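Search reviews
Enter title or keyword
Go

Last updated: July

Bullville, the two-disc edition

Cestel has now put out three releases of the heist picture Bullville, and the two-disc set is the first one I would keep. The film runs 304 minutes in its complete form, split at the bank sequence, with an intermission card that the earlier single disc dropped. I watched both halves twice, once on a projector and once on a calibrated monitor, and compared them with the old disc.

The story does not need much retelling. A crew of surveyors in a cattle town works out that the bank's vault shares a wall with a dry cistern, and spends a long summer digging toward it while the town prepares for a fair. The first half is nearly all procedure: permits, soil, hand signals, the price of timber. The second half is the job and what it costs them. The plot is thin for the length, but the editing is patient and the geography of the tunnel is always clear. I could draw the map of it from memory, and I can't say that of many heist films.

The old disc had three faults. The night exteriors were lifted so far that the blacks went gray, the dialogue in the cistern scenes was buried under the pump, and reel changes jumped by a few frames. The new transfer fixes the first completely. Shadow detail is held down where it belongs and the lantern scenes have real contrast again. Grain is fine and even, with one soft passage at the start of the fair that looks like a lesser source. Color leans slightly warm. I measured nothing there that would count as an error, though skin tones in the church scene are redder than I would like.

Compression is mostly sound. The dust storm is the stress test, and on the projector it held together with only minor blocking in the upper corners. Credit for that goes to the decision to spread the film over two discs.
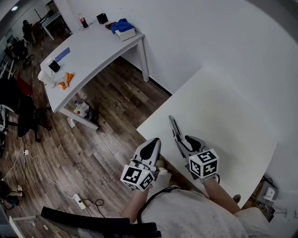

Marker cubes fitted to a pair of hand-held grippers.

Sound is the better half of the upgrade. The original mono is here, cleaned up, along with a new surround mix. The mono is the one to use. Dialogue is centered and stable, and the pump now sits under the voices at a sensible level. The surround mix spreads the digging noises around the room to no great purpose, and it adds a low rumble under the vault scene that fights with the score. Volume also differs between the two tracks by enough that I had to reach for the remote when switching.

Subtitles are accurate in the first half. In the second I found several late cues, all in the scenes with overlapping speech, and one line given to the wrong character. The font is small. From a normal seat I had to lean in.

Extras are modest. There is a documentary on the building of the Polonthorpe set, where the town and the tunnel were put up side by side in a disused grain store. It is good on carpentry and lighting and poor on everything else. The deleted scenes are unrestored and run without sound in two places. The booklet from De Graaf has an essay on the film's long release history, with a chart of the different cuts. According to the chart, the version most theaters showed was 227 minutes. That cut is not included, and it should have been. Many people know the film only in that form, and the pacing of the fair is quite different in it.

Packaging is a plain card sleeve around a plastic tray. The tray on my copy gripped the second disc too tightly, and I had to flex it to get the disc out. Menus are quick and free of animation, and the player remembers its place on each disc.

Picture: very good
Sound: very good (mono), fair (surround)
Extras: fair
Packaging: poor

Owners of the old disc should replace it. Anyone new to the film can start with this set, with the surround track switched off.

Recent reviews
The Salt Ledger, restored edition
Harbor Nights, complete series
Four Doors Down
A Winter in Brass, second pressing
Portable projector screens compared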